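Print this page | E-mail this page

Teaching by Remote Control: Your Questions

Welcome! Most of what people ask us before their first Rellar practice session is gathered on this page, so do have a read before you write in. 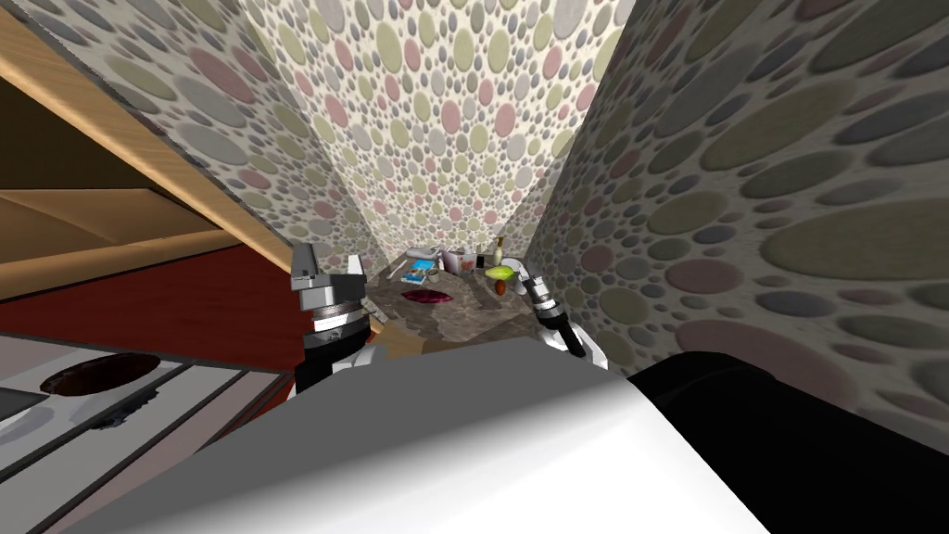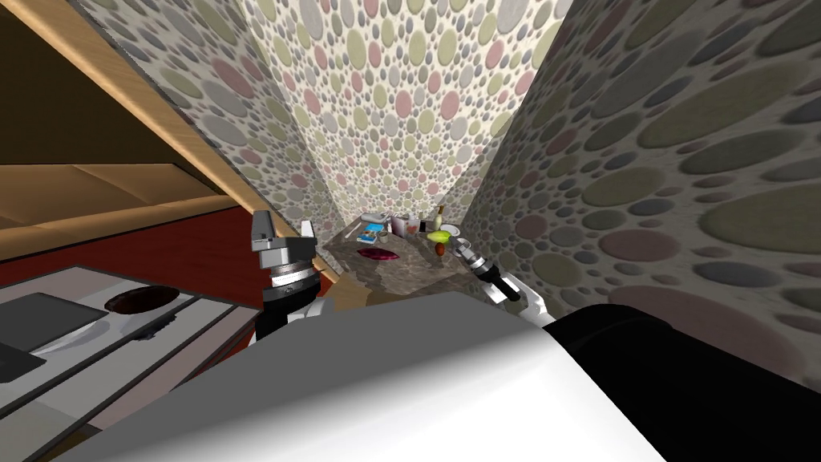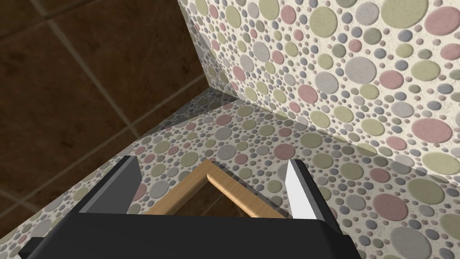
Do I need a real robot to start showing it a task?
No, and we'd gently suggest you don't begin with one. In the Rellar simulator you steer both arms yourself with the 2 hand controllers, and every move you make is saved for the robot to learn from. Take your time with it! A counter at the far end of a narrow alcove, crowded with small things like the slim bottle in the first picture, calls for a slow, patient reach, and it's fine to stop and think halfway (we all do).

How many demonstrations will I need?
For a simple pick-up, we ask for 1000. That sounds like a mountain, I know, but you can share it with your whole team.

What if I make a mistake?
Keep going if you can recover, and press Discard if you can't. Discarded runs stay in your folder for 7 days.

Print this page | E-mail this page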